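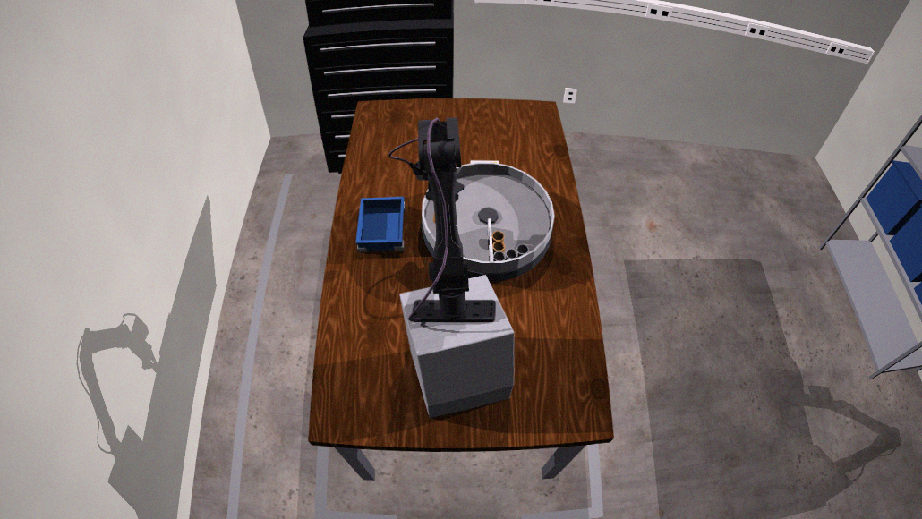
Pranbridge test centre to open for graduate admissions exams, with chairs

FLELTSIDE, Mar 25, 2025 – Vestergaard Test Preparation will open a permanent centre for computer-based graduate admissions exams in Pranbridge, sparing local candidates the journey to Fleltside and the early train that has long served as an unofficial extra section of the paper.

The centre will seat candidates for the main admissions tests used by postgraduate schools and business schools, along with the English language tests that overseas universities ask for. Booking opens this week. Sittings run six days a week, morning and afternoon, and the morning one begins at a time when most people can do fractions.

Vestergaard asked last December's candidates what had troubled them most on the day. It received 293 replies. Reading comprehension came first, which was expected. Second was the radiator in the old Fleltside exam room, which has been a fixture there for longer than the analytical writing task and has changed its format less often. The Pranbridge rooms have heating that can be turned down.

Alongside the centre, the company is launching Mura, a twelve-week preparation course for people who have been out of education for a while and last met a quadratic equation under protest. Mura covers verbal reasoning, quantitative reasoning and essay writing. It includes a vocabulary list of 400 words, cut from a much longer one after tutors admitted they had never used "pulchritudinous" and did not intend to start.

Each learner sits a full practice test in the first week and another in the last, under the same timing as the real thing. Marked essays come back with comments in whole sentences. Classes are held in the evening at Pranbridge and online, and recordings stay available until the learner's exam date, including any date moved for reasons the learner would prefer not to go into.

Mura makes no promise of a particular score. Vestergaard is aware that this puts it at a disadvantage on the sides of buses.

The first 100 people to enrol will have the registration charge waived. Course fees may be paid in monthly instalments, and anyone who withdraws before the second class will get their money back without having to write an essay on why. The reading list is available free to everyone, enrolled or otherwise.

Candidates with a disability or health condition can ask for extra time, a separate room or rest breaks. Requests should go in before booking a test date, as approval rests with the exam boards and they are seldom hurried.

Notes to editors

Vestergaard Test Preparation runs courses and exam sittings in Fleltside and Pranbridge. It is not connected with any exam board or university, and does not set, mark or get an early look at the papers. It is asked about the last of these quite often.

Enquiries about Mura, test dates and press visits should be sent to the Pranbridge office. Visits cannot take place while an exam is in progress.

ENDS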